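Kollow tool library reopens Tuesday, tape and all

The Kollow tool library is back open Tuesday after 3 weeks shut for a sort-out of the back room. Doors at 4 p.m., same entrance on the side street.

Members will find 269 items on the shelves, all relabeled. Another 62 were pulled for repair and are coming back in batches, most of them by end of June. Drills and sanders first, then the garden stuff. 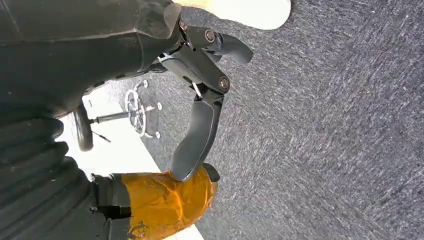

Orange tape, crinkled and a bit smudged, up against black parts.

Tape was the big topic at the sort-out. "We go thru so much of it," said Teodora Lazarević, who runs the desk with Stojan Zupan. Zupan wants old tape peeled off before anything goes back on a shelf, as the glue gets gummy and picks up dirt. Members are asked to do the same at home. Warm soapy water, a rag, no solvents please.

Loan limit stays at 2 items per household. Late fees unchanged. Bookings for the pressure washer are full untill the end of the month, waiting list at the desk.

Still wanted: clamps, any size, and a decent stepladder. Drop off during open hours only, not on the step. Questions to Jitendra Mathur at the front desk.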